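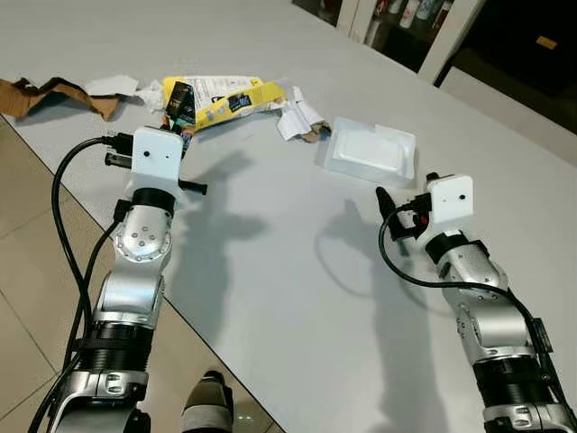
How long do I leave self-levelling compound before tiling over it? Laundry floor, concrete slab, poured last night.

Depends on the product and how thick you went, but with a normal-set compound at 3 mm give it overnight and then check the back of the bag before you open the adhesive.

zarlow_reno
OK more detail, I was a bit short there. Thin pour on a sound slab, most of them you can walk on the same day. Walking on it and tiling on it are two different times though, the bag should list both. Cold laundry in July with the door shut, it drags out. Look at the colour. Dark patches = still damp, leave it. Tape a square of clear plastic down on the darkest bit, go have dinner, come back and see if its fogged underneath.

Also did you prime? If you didn't prime the slab, go round tapping with a screwdriver handle. Drummy sound means it's let go and you'll be lifting it. Sorry. Better now than after the tiles are down.

Oh and if there's a floor waste in there your levels have to fall to it, so hopefully you dammed around the drain and didn't just flood the lot flat. A tiler can build the fall back in with screed but it's another day.

Sadside Tony's Ute
Leave it a week. I always leave everything a week. Never had a tile come up.

grout_and_about
A week won't hurt but you don't need it for a skim. Where it does matter is the deep bits. Mine had a dip near the trough, went in at up to 40 mm in one corner, and the bag was only rated to a fraction of that. Should of filled the hole first with a mortar mix and skimmed over. It cracked like a dry creek bed and I had to chip it out with a bolster — 2 arvos gone, plus the dump run.

Waterproofing: don't forget it goes on before tiles and it has its own drying time. Membrane over damp leveller bubbles. Check your state's rules too, some want a licensed person for wet areas and a certificate at the end, matters when you sell.

Fans: point one across the floor, not straight down at it, and not in the first few hours or the skin dries before the guts and you get crazing. No heater. I know it's freezing. No heater.

If you post the product name and how deep you went at the worst spot someone will have used it. Keep the bag, by the way, batch number's on it and you'll want that if it fails adn you ring them up.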